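Untangling the timestamps: a month with the wrist camera pipeline

Jul 11, 2026

I promised myself I'd write this up while I still remembered which fix did what, so it's long and it wanders a bit. Sorry in advance to anyone who came for the short version (the short version is: check your clocks).
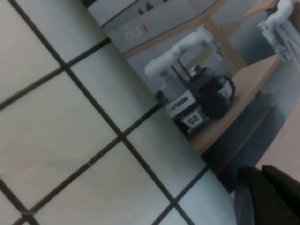
Where the trouble started

So, the setup. We have Gromar, our in-house control stack, which talks to the arms and the mobile bases. On top of that sits Hernov, the perception side, which takes the camera streams and works out where things are. I own most of Hernov, for my sins. In June we decided to lean much harder on the wrist camera, and everything I believed about our software got tested at once.

A fixed camera lets you be sloppy. The floor stays where it is, the table stays where it is, and if your image is a little older than you think, well, the table hasn't gone anywhere. Put the camera on the wrist and that luxury is gone. The horizon tips over, the tile lines go diagonal, half the view can be the floor, and a chunk of your own gripper is parked in the corner the whole time. Every single image only makes sense if you know exactly where the arm was when it was taken.

And we did not know exactly where the arm was. We thought we did!

The symptom was a wobble. I had the other robot (the one labeled 02, on its black base) placed in our map as a static obstacle, and in the viewer its estimated position swam back and forth whenever our own arm moved. Arm still, estimate still. Arm sweeps left, obstacle slides along with it like it's on a rubber band. I stared at this for most of an afternoon and blamed the hand-eye calibration, which is what I always blame.

Recalibrating, a lot

I redid the calibration. Then I redid it with more poses. Then I printed a new target board because I'd convinced myself the old one had a curl in it (it did, slightly, and it made no difference). The reprojection error got lovely. The wobble stayed exactly the same size.

What finally got me looking somewhere else was slowing the arm way down. At a crawl the wobble almost disappeared. A bad calibration gives you an error that depends on where you are. This one depended on how fast I was moving, and that smells like time.

I wrote a dumb little script that moved the wrist back and forth in a sine wave, pulled the rotation from the camera images, pulled the rotation from the joint encoders, and slid one curve over the other until they matched. Best match: 128 milliseconds. I'd been hoping for something like ten. 128 is an eternity when the wrist is turning.

Who ate my milliseconds?

Part of it was plain old buffering. The driver kept a queue of frames and handed them out politely in order, and it stamped each one when it left the queue. So the stamp told you when Hernov got the image, and I had been reading it as when the shutter opened. I must have looked at that line of code fifty times.

Fixing it meant taking the camera's own hardware clock and mapping it onto the host clock, which is fiddly because the two drift apart. I fit a line through recent pairs of readings and throw out any pair where the transfer obviously got held up. It's maybe 40 lines including comments, and it did more for us than all my calibration work put together, which stings a little.

That took the offset down to 6 milliseconds, and there it sat. I could live with that, so I put it in the config as a constant, with a comment apologizing to whoever finds it later. Probably me.

The exposure time matters too, by the way. If your camera stamps the start of the exposure and you're indoors with the exposure cranked up, the blurry middle of the image belongs to a moment a bit later. I now add half the exposure to every stamp. Small thing, easy to forget.

Then the planner got upset

You'd think better data would make everybody happy. Nope. Once the timestamps were right, the planner started refusing moves it used to accept.

We use Carvalho for motion planning (a fork of a fork, don't ask). It asks Gromar for the transform of the camera at the image's timestamp, and Gromar keeps a short history of joint states for exactly that. With honest timestamps, the images were now older than before, on paper. Some of them were older than the history buffer went. So the lookup failed, the obstacle didn't get updated, and after a few of those Carvalho decided the map was stale and stopped planning. Which is correct behavior! I wrote that check! I was still furious with it.

I made the history longer and, more usefully, made the failure loud. It used to log one line at debug level. Now it tells you the requested time, the oldest time it has, and which frame was asking. If you take one practical thing from this post, take that one – a lookup error with two timestamps in it takes a minute to understand, and one without them takes a day.

The gripper in the corner

The other thing that came back to bite me was self-filtering. Our own gripper finger is always in the view, big and dark, and dark smooth things give awful depth. Sometimes the depth lands on the finger and sometimes it lands somewhere behind it, and the planner would occasionally see a phantom blob floating just off the wrist.

The old filter masked the gripper using its model and the current joint state. Current! Not the state at the image time. So of course the mask trailed along behind whenever the fingers opened or closed. Once I pointed it at the same history lookup as everything else, most of the phantoms went away, and I padded the mask a bit to catch the leftovers. Padding costs you a strip of usable view near the fingertips, so I may regret it when we get to fine grasping.

Shadows are still a nuisance. Under a tabletop it can get properly dark, and Hernov fills that region with very confident nonsense. For now I treat low-confidence depth as unknown and let Carvalho be cautious there. It makes some paths longer than they need to be. I'd like to do better, and haven't yet.

Replay, replay, replay

I couldn't have done any of it without recordings. We log with Wunetar, which dumps camera frames, joint states and planner requests into one file, and lets me run it all back through Hernov on my laptop. I've got about 780 clips saved from June, mostly short, mostly of the arm doing boring sweeps over floor tiles and table edges.

The boring ones turned out to be the best test set. Straight grout lines are fantastic for checking this stuff – overlay a whole sweep and if the lines stack up crisply, your timing is good. If they smear, it isn't. I've made that overlay a part of the nightly run, and I look at it with my coffee before I look at any of the numbers.

Still on my list: moving the 6 millisecond constant into something that gets measured at startup, working out whether the second arm's clock has the same problem (I haven't dared), and letting obstacle tracking admit that a mobile robot is, you know, mobile. Treating 02 as furniture was fine for debugging. It won't be fine once it drives off in the middle of a plan.

If you've done the startup measurement thing on your own arms, leave a comment and tell me how long you make the sine sweep. Mine takes long enough that people wander away from the terminal, and I'd love to cut it in half.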